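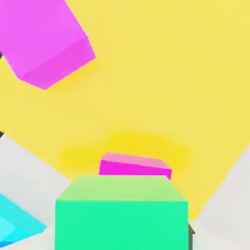
Endard Grain Hopper Wagon - OO Gauge, Twin Pack

Price: £30 per pack
Availability: in stock
Scale: OO (1:76)
Maker: Endard
Updated: 26 January 2026

The Endard grain hopper is a ready-to-run bogie wagon for OO layouts. Each pack holds 2 wagons with different running numbers, so you can build up a rake without repeats until you get past the third pack. There are 6 numbers in the range at present and the packs are labelled A, B and C on the end flap. Please say which one you want when ordering. If you don't say, we send whichever is nearest to hand.

The body is a one-piece plastic moulding with separate ladders and handrails. The roof hatches are moulded shut. The discharge doors underneath are also fixed, so these wagons can't be used for working loads. If you want a hopper that opens, look at the Jesano kit instead, but be aware that it needs building and painting and the wheels are extra.

Couplings are the usual tension lock type in NEM pockets. The pockets are mounted on the bogies and not the body, which helps on tight curves. We have run a full rake round second radius on the shop layout without trouble. First radius is possible at low speed, but the ladders on the end platforms can touch when the wagons are being pushed.

Wheels are metal, blackened on the faces, and run in pinpoint bearings. The wagons are on the light side as supplied. Most people will be happy with them as they are, but if you plan to propel a long train back through pointwork, some extra weight helps. The roof unclips - ease it up from the ladder end first - and there is plenty of space inside for lead strip or steel nuts stuck down with contact glue.

Livery is plain grey with black underframe. Pack C has the Dumitrescu lettering on the sides, the other two are unlettered apart from the numbers and data panels. A weathered version is due in July and will cost a little more. We are not taking names for it yet.

In the box
2 wagons
4 spare brake hoses (fit yourself, they foul the couplings if both ends are done)
Instruction leaflet

Goes with
Clovix loading silo, card kit
Clovix overhead conveyor, card kit
Endard brake van, grey

Postage
Up to three packs go at the small parcel rate. Larger orders are sent by courier and need a signature. Returns are accepted unused and in the original box, with the inner tray. Wagons that have had the brake hoses glued on can't be taken back.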